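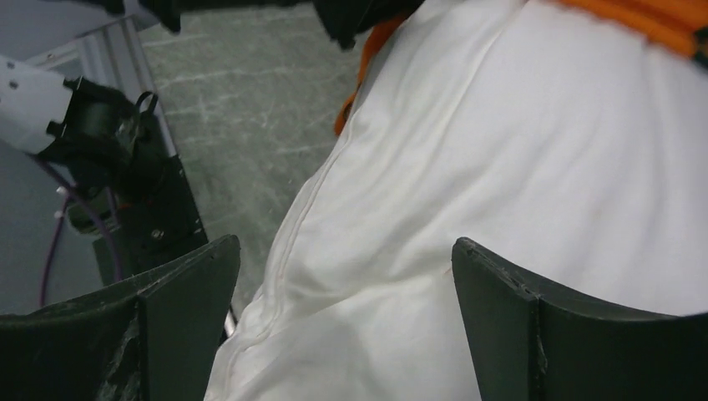 # Folding white fabric garments with attached colored straps

Posted in: Laundry and Linen Care, Conar Household Help Forum

**Plimer Residence Office**

Our office manages the linen room for a residence hall with 60 beds. Among the items returned to us each week are large white cotton garments with bright orange straps along the top. They come to the folding area bunched up, and staff have not agreed on a single method for handling them.

Two matters require guidance. The first is the fold itself. The long seam does not lie flat, and the cloth gathers into ridges beside it, so that the finished stack leans to one side. The second is the strap. Some staff tuck it inside the fold and others leave it outside. We have been advised by one of our own employees that an orange strap should never be stored in contact with white cloth, and we would like to know whether this is correct.

The garments are machine washed and tumble dried on a medium setting. The office does not own a press. A hand iron is available, but ironing every piece is not practical with the present staff. Any method proposed should be one that a new employee can learn in a single shift.

---

**Demchenko Linen Services**

The leaning stack is most likely a result of folding across the seam. A stitched seam is thicker than the cloth on either side of it, and when it crosses a fold line the layers pucker. We recommend the following procedure, which we use for garments of similar size.

1. Lay the garment on a clean table with the strap at the far side. Open out all gathered cloth before making any fold.
2. Hold the seam at both ends and draw it gently until it is straight. Do not pull hard enough to stretch the cloth.
3. Smooth the cloth outward from the seam with the flat of the hand.
4. Fold the garment lengthwise so that the seam lies inside the fold area and does not sit on the edge.
5. Fold in half from the bottom toward the strap, and then in half again.
6. Lay the strap flat across the top of the finished piece.

Stacks should be limited to 5 garments, with the strap end of each piece alternating from left to right. Strap webbing adds height, and a stack with every strap on the same side will tip regardless of how well the pieces are folded.

On the matter of color, dry storage with the strap against the cloth is acceptable if the dye is fast. The office should test this before adopting a rule. Dampen a white cloth with warm water, press it against the strap for two minutes, and inspect it. If any orange appears on the test cloth, wash those garments separately in cold water and keep the strap on the outside of the fold. Garments should in every case be fully dry before they are stacked. Strap webbing often holds moisture longer than the cloth it is sewn to, and should be checked by hand at the point where it is stitched down.

---

**Hakeck Community Laundry**

We leave ours on hangers and have no trouble with seams. Shelf space may not be a concern for every facility, but it is worth considering.

Please also check the care label for the dryer setting. Medium was too warm for the straps on ours and they curled.

---

**Plimer Residence Office**

Thank you to both respondents. Hanging is not possible in the present room, which has shelving only. The office will try the lengthwise fold with alternating straps for a period of 4 weeks, beginning in November, and the dye test will be carried out before then. The comment on the dryer setting has been passed to the laundry supervisor.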